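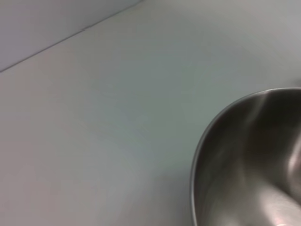

Steel bowls and the bench arm: what failed and how to set up for it

In June the Sirngate arm in our test kitchen closed its gripper on the wall of a stainless mixing bowl, below the rim, and kept driving down until the force limit tripped. The bowl was dented, one finger pad tore, and the arm stopped with fault 123 on the pendant. Nobody was hurt. The notes that follow are for anyone running a small arm on a kitchen or workshop counter with ordinary metal bowls. They cover what to do at the moment of the fault, what we found, and what we changed.

Most of it applies to any arm with a camera at the wrist. Menu names are from the Sirngate pendant and will differ on other makes.

When the arm stops on a bowl

1. Press the stop button even if the arm has already stopped by itself. A force trip is a pause, and on our firmware it can be cleared from the pendant by someone who has not looked at the counter.

2. Keep your hands out of the space between the gripper and the counter. The joints hold their position under load. When the brakes release, the wrist can spring up or settle down by a finger's width, and a bent bowl rim stores enough energy to flip the bowl.

3. Note the fault code, the program line and the tool height before touching anything. Save the last camera frames if your controller keeps them. Ours overwrites them at the next start.

4. Support the bowl from the side with a folded towel, then open the gripper from the pendant at the slowest jog speed. If the fingers will not open, use the manual release on the gripper body. Do not pull the bowl.

5. Jog straight up in tool coordinates. Jogging in world coordinates with a tilted wrist drags the lower finger across the metal.

6. Take the bowl out of food use if the gripper has marked it. Torn pad material lodges under a rolled lip, where a sponge will not reach it.

Why the grip height was wrong

The program finds the rim from the wrist camera, fits a curve to it, and picks a point on that curve for the gripper. With a plastic bowl this works all day. With polished steel there are several curves to choose from. The rim has a thin bright edge, and just inside it a darker band of reflection runs along the same arc. Farther in, the wall carries streaks and bent highlights from whatever lights the room. A fitting routine that looks for strong contrast will sometimes settle on one of those.

A pale counter makes it worse. Ours is light gray, matte and without pattern, and under diffuse overhead light the brightest part of the surface goes nearly white. A bright rim against a bright counter gives a weak outer edge. The reflections inside the bowl, against charcoal-dark metal, give a strong one. The routine preferred the strong one.

The close view added a second problem. At the approach position the camera sees only part of the bowl, so the fit works from a short section of arc. A short arc fits many circles. In the logged runs the computed center wandered from one frame to the next while the bowl stood still, and the program took the last value without comparing it with the ones before.

The third cause was ours alone. The force limit had been raised to 75 newtons in the spring for a job with a stiff lid, and it was never set back. The bowl job had been written for 40.

Ursina Rainer went through the log with us and put the order of blame the other way around. Her view is that a vision error on a counter is routine and should end in a stop too gentle to mark the bowl. The force setting turned a bad guess into a dented bowl. We agree with her and have arranged the tips below accordingly.

Setting the force limit

Store the limit in the program, on the line before the approach. A limit set only on the pendant belongs to whoever used the pendant last.

Start low and raise it in small increments until the job runs without nuisance trips, then stop raising it. If the arm trips while moving through free air, the payload setting is wrong. Correct the payload and leave the limit alone.

Test the limit before the first run of the day with a block of soft foam on the counter. Drive the closed gripper down onto it at approach speed. It should stop with the foam compressed and recover without a pendant restart. Foam that has taken a permanent dent should be replaced, or the test will look worse than it is.

A force limit is a process setting. It does not replace the safety-rated limits on the controller, and it should never be the reason a person feels able to reach in. If the arm shares the counter with people, have the whole cell assessed, including the gripper and the thing it carries.

Helping the camera find the rim

Use a contrasting mat. A plain, dark, matte silicone mat under the bowl gave us the largest improvement for the least work. Avoid mats with printed circles or measuring rings, which the fitting routine will happily treat as rims. Check that the mat lies flat at its edges.

Look at the light. Diffuse light is kinder to polished steel than a bare spot lamp, but it does not remove reflections. It spreads them. Turn off any under-cabinet strip while teaching, then turn it on and repeat the detection test, so that you know what it does.

Fix the exposure. Automatic exposure changes as the bowl fills more of the view, and an edge that was present at the start of the approach may be washed out by the end. Set it manually with the bowl in place, dark enough that the counter next to the rim is still gray in the camera view.

Detect from higher up. Add a position where the whole rim is in view and take the center from there. Use the close view only for a small correction, and reject any correction larger than the gripper can tolerate. On our Skener gripper that is a few millimeters – measure yours with a bowl you do not need.

Wait before reading. Let the arm stand still before the frame is taken. A short dwell after the last move is enough. Reflections in a curved wall shift as the camera moves, and blurred ones merge with the rim.

Compare several readings. Take the center several times from the same position and stop the job if the values disagree. A stationary bowl that appears to move is a detection fault and should be reported as one.

Consider a brushed bowl. If the recipe does not care, a satin finish saves a good deal of tuning. Do not sand a polished bowl to get the same effect. The scratches hold residue.

Do not use tape on the rim of a bowl in food use. We tried matte tape during testing, and it worked well for detection. It also lifted at one corner and went into the dough.

Checking height without the camera

The camera on our wrist gives no direct depth reading. Height comes from the taught counter plane and the bowl height entered in the program. Two simple checks catch most mistakes.

Touch off the counter at the start of a session. Lower the closed gripper gently at a clear spot near each working corner and compare with the stored plane. Ours had drifted on one side after the stand was moved for cleaning. If you add a mat, teach the plane again with the mat in place.

Measure the bowl you are using. Bowls sold as the same size differ in height, and nested sets differ more than expected. The kitchen at Atallah, where the second arm runs, writes the measured height on a card that stays with the bowl. Their program asks for the figure at the start and will not continue with the field blank.

After a fault: inspection before restart

1. Remove both finger pads and look at the backs. A tear often begins there.

2. Open and close the empty gripper through its full travel. Listen for a click at one point in the stroke.

3. Wiggle the camera bracket with two fingers. Any play at all means the camera calibration has to be repeated.

4. Return to the reference position and check the pointer against its mark. If it misses, do not correct it in software until the mounting screws have been checked.

5. Run the foam test.

6. Run the job at reduced speed with an undamaged spare bowl, empty, with one person at the stop button and the other watching the rim.

Skip the last step only if the fault was cleared without contact. Contact that left no mark still counts as contact.

What to write down

Keep a paper log at the bench. Ours has columns for fault code, program name, bowl, force limit, lights on or off, and the initials of whoever cleared the stop. The column for lights was added in the second week and explained two trips that had been put down to the gripper.

Record settings changes in the same log, with the old value next to the new one. The 75 newton limit would have shown up there. Draw a line through the entry when the value has been set back, and check for entries without a line before starting a different job.

Spare pads

Order pads in pairs and fit them in pairs. A new pad opposite a worn one shifts the grip point off center, and the bowl will rotate slightly as it is lifted. Store them flat, out of the sun, away from cooking oil.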